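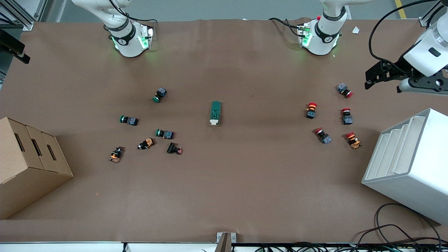 *Fig. 1. Sorting table with brown paper cover. Pushbutton switches at left, green-capped units nearest the back of the group.*

**Progress report: reclaimed control parts, Bodport store**
Prepared by Zakhar Horobets for Lertchai Siriwan, Parkulwood
29 November 2020

**1. Work in this period**

Sorting of the mixed pushbutton stock began in October and continued through this period. The parts came out of control panels retired at the Luangrath site and reached us in 16 crates with no parts list. Four crates have been opened and sorted. The rest are stacked by the north wall and have been checked only for weight and damage to the crate.

Parts are laid out on plain paper and grouped by cap color first, then by contact block. Cap color alone is not enough. Green-capped switches have come through on both dark gray and blue bodies, and orange blocks turn up with black and yellow parts attached. The stock sheet now has separate columns for cap and block.

**2. Results**

- Switches sorted and entered: 110
- Set aside for a contact test: 50
- Rejected for cracked housings or missing terminals: 4

The rejects are kept in a marked tray until the count is agreed. No parts have been thrown away.

**3. Problems**

The stock sheet inherited from Bekeck lists switches by panel position and gives no part type. It could not be matched to loose parts and has been dropped. Entries made under it in October were redone, at a cost of about 16 hours.

Black switches with a red tip were first entered together with the red-capped buttons. They have been moved to their own line. Any printout made before this report shows the old grouping and should not be used for ordering.

**4. Next period**

Contact testing of the set-aside group comes first. The test leads are on order and the meter is already at Bodport. Opening of further crates will resume once the tested parts have been binned - shelf space does not allow both at the same time.

Bin labels will carry cap color, block color and crate number. A draft label is with Parkulwood for approval.

**5. Budget**

Spending is within the approved amount. The only unplanned item was a second roll of table paper. No change to the funding is requested, but we ask for a decision on the label draft before the next crate is opened.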